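Search tips
3 min read · 21 shares

Drying Laundry on a Gray Day

A line full of sheets can still dry when the sun stays away. Air does most of the work, so leave space between pieces and hang the heavy things on the outside. Spin everything a second time before it leaves the machine. Fold sheets over the line by a hand's width only — a sheet doubled in half takes most of the day.

Shirts go up by the hem. Turn jeans inside out and pull the pockets free.
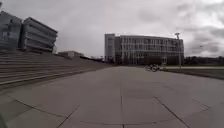
Deciding whether to hang a load outdoors takes a minute at the window. Look at the whole sky, and at the darkest part of it first. With thick gray and white cloud like this, darker on both sides and paler over the rooftops, I hang towels and work clothes and keep the good bedding inside. A pale band is no promise of a dry afternoon. Check again at noon.

Indoors, set the rack a foot from the wall and open a window at each end of the room for 20 minutes. Close them, wait an hour and do it again. Move the thick pieces to the top bar halfway through. Feel the waistbands and seams before you fold anything — they are the last to dry.

Abundio Hinojosa

477 likes · 20 comments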